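How to Sort a Mixed Bin of Small Things Without Losing Your Patience

Posted Thu 15 August in Workshop and Home

Every table where people work collects small things. A cloth is left from cleaning, a bit of foil from somebody's lunch, a cap which belongs to some bottle, and after one week you have a bin full of it. I have done the sorting at our shared workshop in Suvilstead for three winters, and I want to write down my way. It is slow for the first bin and quick for all the next ones.

What you need

One shallow metal bin with sloped sides
Two clamps
Four boxes or bowls for the sorted things
A damp rag
Paper tape and a pen

Step 1. Choose a shallow bin

A deep box is bad for sorting. The things lie on top of each other and you see only the upper ones. In a shallow bin with sloped walls, the small pieces slide down to the floor of it and you can reach them from any side. I bought ours used at the Allby market. The paint was already not so nice, but for this work the paint has no importance.

If your bin has holes in the floor, look at their size before you begin. Screws and small washers can go through. You can close the holes from the underside with paper tape, and change the tape when it gets loose.

Step 2. Fix it to the table

Put the bin near the edge of the table and press its rim down with two clamps at one corner. Tighten by hand only. Too much force can bend the rim, and a soft table top will get marks. I put a piece of cardboard under the lower jaw of each clamp.

Step 3. Put in a few things only

This is the mistake I made most in the beginning. I emptied the whole week into the bin and then I stood in front of a mountain. Now I take one handful, spread it with the flat hand, and wait with the next one until the floor of the bin is free again.
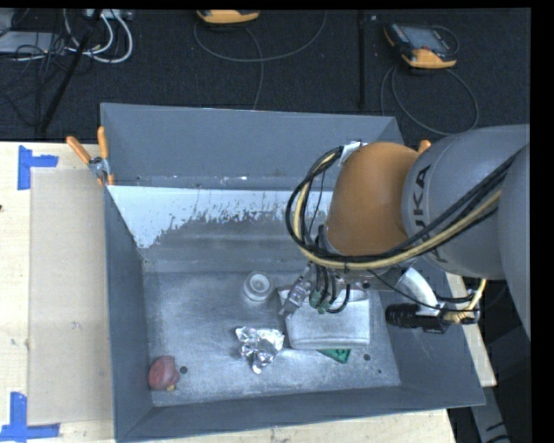 A small load: red ball-shaped piece, foil, white cup or cap, folded cloth with something green under it.

Step 4. Lift the soft things first

Cloths and towels hide other things. Lift them straight up, and do not pull them to the side, or you will drag along what is below. Flat pieces such as cards like to stay under a cloth, so look there two times. Shake the cloth over the bin, fold it and put it in the first box.

Step 5. Then the light things

Foil, paper and thin plastic go next. Crumpled foil should be opened a little before you throw it in the metal recycling. Last year I found inside one such ball a key we had been looking for since September! Cups and caps I put together in the second box, also when I do not know what they belong to. The bottle comes back sooner or later.

Step 6. The round and hard things at the end

Balls and other round pieces roll down the slope when you touch them, so it is better to take them when the floor is almost empty. They go in the third box. The fourth box is for everything that has no group. Please do not make a fifth box. I tried it, and it was only a second box for the things with no group.

Step 7. Wipe and write

Wipe the floor of the bin with the damp rag, also in the corners where the dust sits. Then write on paper tape what is in each box and put the tape on the front side, not on the lid, because lids get exchanged.

How long does it take?

The first time I needed 114 minutes for the full week. Now it is roughly 11 minutes if I do it every second evening. The boxes I use are the small ones from Sowa, but any box with a flat bottom is good.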